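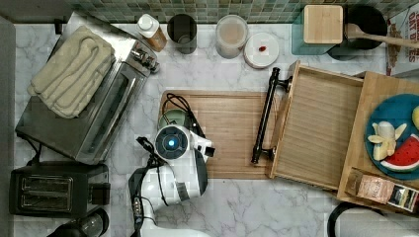 Fominska opened its test kitchens to the public in September, and I went along for the morning session. The company fits out small kitchens for rental units, granny flats and staff housing, and once a year it lets people walk through the rooms where it tries out layouts before selling them. Entry was free but you had to put your name down. There were 30 of us in my group, and we were split in two at the front desk.

The building is on the Murnlow road, past the tile yard. Parking is at the back and the sign is small, so I drove past it the first time. Tea and coffee were laid out in the entry, and our guide, Tetsuya Shibata, gave us ten minutes on the history of the place while the late ones signed in. It was a joinery shop until the owners retired. The old dust extraction pipes still run along the ceiling of the hallway.

We started in the sample store, a long room of door fronts, handles and benchtop pieces on racks. Shibata told us they keep 200 door fronts and 300 handles on hand. You are allowed to take them off the racks and hold them against each other, and several people did. I spent most of my time with the tiles. The small green mosaics look a good deal darker on the rack than they do once they are up on a wall with light on them, and I would not have picked them from the sample alone.

The first kitchen was a galley with nothing in it but cupboards. The second was the one most of us had come for. It is kept full on purpose, with the sort of things people really leave out, so that the layout gets judged on a normal day and not a cleaning day. It has white marble-patterned benches with grey veining and the mosaic splashback behind. A stainless steel toaster oven and a two-slot toaster live at one end, and most of the food preparation happens on a big bamboo cutting board in the middle.

The board got more questions than anything else. It is large for a bench that already has a lot on it, and a woman in our group asked whether a smaller one would make more sense. Shibata said they had tried one, and people ended up putting bowls and packets on the bench beside it, so the same area was used anyway. The big board at least keeps the mess in one place. It has a shallow juice groove set in from the edge.
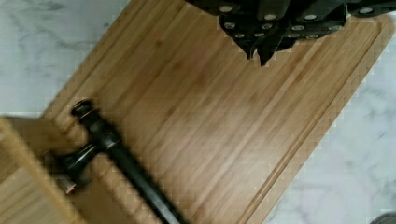

The bamboo cutting board on the marble bench, with the juice groove along its right side.

Shibata oils the boards himself and does it at the end of each month. He said the marble look shows crumbs less than plain white does, but coffee has to be wiped up the same day. He also keeps the towels folded on top of the toaster oven when it is off. My mother would not have allowed it, and one man said so about his own mother. The advice was to move them before turning the oven on.

The other thing worth a look was the bamboo storage box behind the board. It has a drawer on metal slide rails with a small black knob, and the top is used as a shelf. A teal plate sits up there with a lemon, a garlic bulb and a tomato on it, and next to the plate is an open caddy for packets. I liked that the things you reach for while chopping are straight behind the board 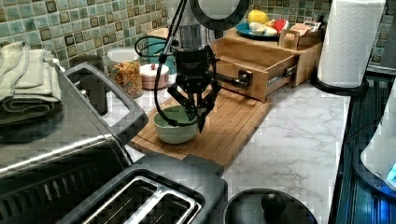 and that the drawer opens toward you, although you do need to keep the back part of the board clear to use it. I asked if the box was for sale. It comes from a small maker called Shojaei, and the office had a sheet with the sizes on it.

Bahman Bakhtiari took over for the last part, which was on storage for dry goods. He had us open each cupboard and say where we would put the cereal, the rice and the paper towel. Very few of us agreed. His own view is that cereal can stay out on the bench if it is in a jar, and that paper towel should stand near the stove. He was less keen on the Grallex pull-out racks that everyone asks for, as he finds the bottom shelf hard to clean.

The talk ran over and we missed most of the laundry room, so I can't say much about it apart from the sink, which was deep. There were sandwiches afterwards, egg or ham.

If you are going next year, ask for the early group. Allow 2 hours, wear flat shoes for the sample store, and bring the measurements of your own bench. I hadn't, and had to ring home for them.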